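Changing the cable glands on the pump shed panel

June 8, 2026

I spent most of a weekend redoing the cable entries on the control panel in our pump shed, and I'm writing down what I did while I still remember the part sizes. The panel runs two well pumps and a small heater. It was put in by the previous owner, and water had been getting in along the bottom plate for some time. There was rust on the DIN rail and a green crust on the ground bar.

The enclosure is a painted steel Fimov box, wall mounted, with a removable gland plate underneath. The door gasket was fine. The old glands were the trouble. Three of them were too big for the cables running through them, and someone had packed the gap with electrical tape. Tape does not hold up in a shed that gets hosed out.

What I bought

I ordered nylon glands from Novari in two sizes, M20 and M25, and a bag of blanking plugs. I had planned to get nickel-plated brass, but the price for the lot came to 357 dollars, and the nylon ones were 70 with shipping. They carry the same IP68 rating on paper. The brass would take a knock better, but nothing in the shed gets knocked at that height.

I also bought a crimping tool from Plindik, which I should have done years ago. My old one left the ferrules flat on one side and they never sat right in the terminals.

Hsin-yi Lau, who wired our barn, looked over my list before I ordered. She told me to measure every cable with calipers and ignore the size printed on the jacket. Two of mine were thinner than I had assumed, and I changed the order to glands with the reducing insert.
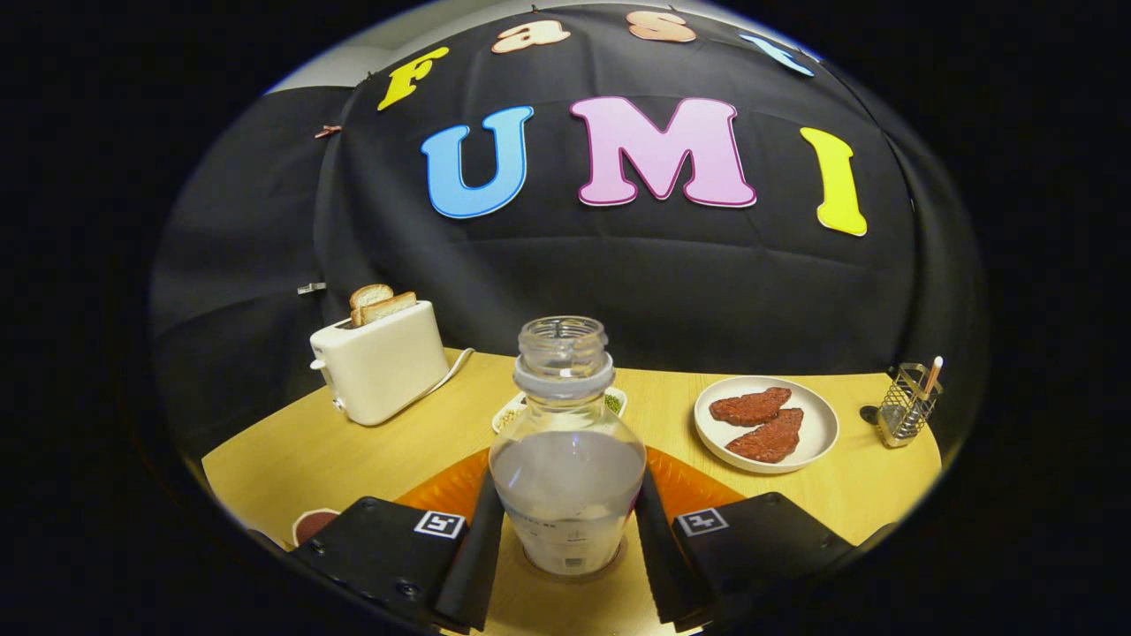 Taking the old ones out

I locked off the feeder breaker at the house and checked for dead at the panel terminals with a meter, then checked the meter on a live outlet and tested the panel again. After that I labeled each conductor and took a picture of the terminal row with my phone.

The old locknuts were rusted to the plate. Two came off with penetrating oil. The third had to be cut with a rotary tool, and I scratched the plate doing it. I sanded the bare spot, primed it, and let it dry overnight.

One hole had been drilled oversize and no gland I had would seal on it. I ended up ordering a new blank plate from Chang, part 492 in their catalog, and punched it myself with a knockout set. If your plate has more than one bad hole, go straight to a new one. I lost half a day trying to save mine.

Putting it back

The new glands went in hand tight, then a bit more with a wrench on the locknut side. The sealing washer goes on the outside of the box. I had one on the inside at first and had to redo it. Each cable got a drip loop below the plate, so water runs off the low point and stays away from the gland.

I cleaned the ground bar with a wire brush and replaced two of the screws. The new ferrules fit the terminals without any persuading.

Both pumps started normally when I turned the power back on. I've hosed the floor twice and the inside of the box has stayed dry. I'll open it up again in July, when the well house is at its most humid, and check the locknuts for creep. The heater circuit still has its original cable, and the jacket is getting stiff near the thermostat, so I'll probably replace that run at the same time.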